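Can a machine do actual chores yet?
Home Automation > General talk
Started by mopbucket41

mopbucket41
Posted 2023-02-01
My dishwasher and my robot vacuum are the only machines in the house that do a chore from start to finish. I keep seeing clips of arms folding shirts and clearing tables. Is any of it close to something a normal person could use? I would pay real money for a thing that picks toys up off the floor every night.

Wuren
No. The vacuum works because the floor is flat and it never has to hold anything. Once you ask a machine to grip something it hasn't seen before, you're in a different league. I'd say the same about shop floors. We run a palletizer at work, and it's great until a carton comes in crushed.

carnska_steve
Disagree with Wuren on the shop floor part. We do small parts kitting and have an arm loading trays on second shift. It drops 3 parts in 500, and a person clears those in the morning. That counts as doing the chore in my book. Homes are harder, I'll give you that.

Wuren
Your parts are all the same, though. Put a sock in there.

laundryday
My sister-in-law bought one of those folding cabinets before it got canceled. Paid a deposit of $745 and never saw a machine. So my answer to the original question is to buy more baskets.

Resudent
I work on this, two arms at a bench, so take it as one person's view. Picking up toys is a better test than folding. Soft toys are forgiving because a bad grasp often still holds. Small hard ones are worse. They roll, they tip, and the fingers have to come down in the right spot. The part people underrate is deciding what counts as put away. "Everything in the tray" is easy to say. "Leave the one she's still playing with" is not.

We did 41 tries at a plain tidy-up in December and I'd call the result fair. Slow, mostly. A four-year-old is faster and complains more.

mopbucket41
Slow is fine if I'm asleep. What does the bench look like? Is the table anything special?

Resudent
Brown marble top. The shine bothers me more than the arms do – reflections and white veins are a lot for a camera to sort out. Wide view first, then the one from the gripper.

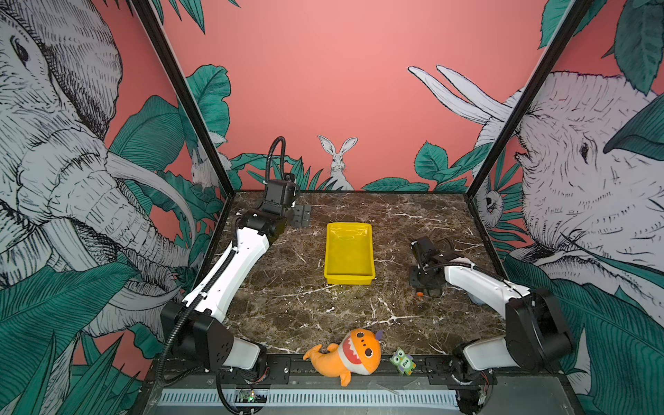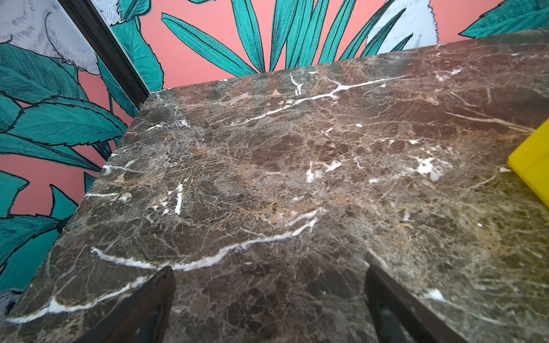 Brown marble under the arms, yellow at the side in the second one.

Man_of_the_house
A shark and an owl on a clean table isn't my living room. Show me the same thing with a blanket over half of it.

carnska_steve
Everybody starts with a clean table. Ours started with one bracket.

Wuren
And how long from one bracket to second shift?

carnska_steve
Longer than the salesman said. Still cheaper than the overtime.

mopbucket41
OK, so for toys on a carpet I'm waiting a few years. I'll keep paying the kids in stickers. Resudent, post again if you try it on a rug.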